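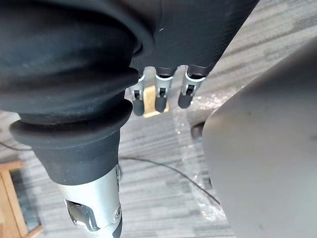
Figure 3. View from the wrist camera of the Brorwood arm, with the bellows at left and the three-fingered hand at top center.

3.2 Wrist view and what the students did with it

The wrist camera was mounted in September by the student team, before any of the three authors had thought to ask what it would see. What it sees, mostly, is the robot and other hardware (Figure 3). The black bellows takes up much of the left half of the image, the gray curved surface most of the right third, and the task gets whatever is left over. We considered moving the mount. The students pointed out that they had already recorded 256 grasps from this position, and the matter was dropped.

The club's entry for the Gauthier Cup required picking small household objects off a carpeted floor. Carpet was the organizers' choice. Its light and dark streaks proved to be a fine training set for detecting edges that belong to nothing, and the first version of the detector, built by Halima Odera over one long weekend, proposed grasps on bare floor with great confidence. Clear plastic wrap was the other repeat offender. Its folds throw small white highlights much like those on the metal brackets of the fingers, and for a while the software treated the two as close relatives.

The remedy was a fixed mask. Nam-gil Lim traced the outline of the bellows and the gray surface by hand and blanked both out before detection. The fingers were left unmasked, because the students wanted to know where the fingertips were in relation to the object – a reasonable wish, given that the joint readings disagreed with the camera on this point more often than we would like to print.

We then ran 700 trials with the mask and 700 without, in sessions supervised by whichever author had lost the previous week's argument. Without the mask, 61 trials ended with the planner choosing a target on the robot itself. With the mask there were none. Grasps on empty carpet continued under both conditions, and we take them up in Section 3.3, along with the club's proposal to solve the problem by buying a different carpet.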